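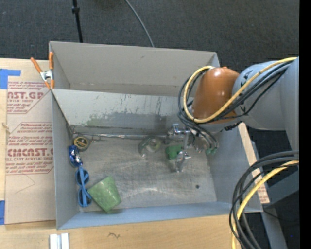 Chapter 6
Where Should the Hand Go? Planning a Pick

By now you have a camera that's calibrated, an arm that goes where you tell it, and (if you did the exercises in Chapter 5) a log file far bigger than you wanted. Good! This is the chapter where those pieces finally have to talk to each other, and I'll admit it's my favorite one in the book.

Bin picking sounds easy when you say it out loud. Look in the bin, choose a thing, reach in, close the fingers. I thought so too, and my first planner was 300 lines long and I was terribly proud of it. It scored every patch of the depth map, took the highest score and sent the arm straight there. On a bare tabletop it did fine. Then I gave it walls, and it spent a whole Wednesday trying to push its knuckles through one of them.

So we're going to do it in a better order. Think about a clear roll of tape for a minute. Your depth camera may see the table through it, or see nothing at all and hand you a hole full of zeros. Crumpled foil is bad in a different way – it throws bright reflections around, and your nice smooth surface comes back full of spikes. Now slide that foil up against the side of the bin, and even a perfect depth map won't save you if one finger has nowhere to go. Those are three separate problems, and I'd like you to keep them separate in your code for as long as you can stand it.

We'll use the Plomwood library for most of the code here. If you're coming from Denar, the calls will look familiar, but watch the order of the rotation arguments (I still get it backward). The practice set for this chapter is called Batista, and it has 3,583 recorded picks, each with a color image, a depth map, the gripper pose and a flag for whether the pick worked. Please don't open it all at once on a laptop. Start with the first 300 and get your plots right.

Section 6.1 cleans up the depth. Section 6.2 proposes grasps, lots of them, most of them bad. Section 6.3 throws out any that would hit a wall, and we'll check the whole arm there, cables included, with a padding of 17 millimeters to begin with. Section 6.4 ranks whatever is left.

Before you go on, get out a pencil and sketch a bin with one object in a corner. Draw the two fingers from above, open, at every angle you think could work. Keep the sketch, you'll need it in 6.3.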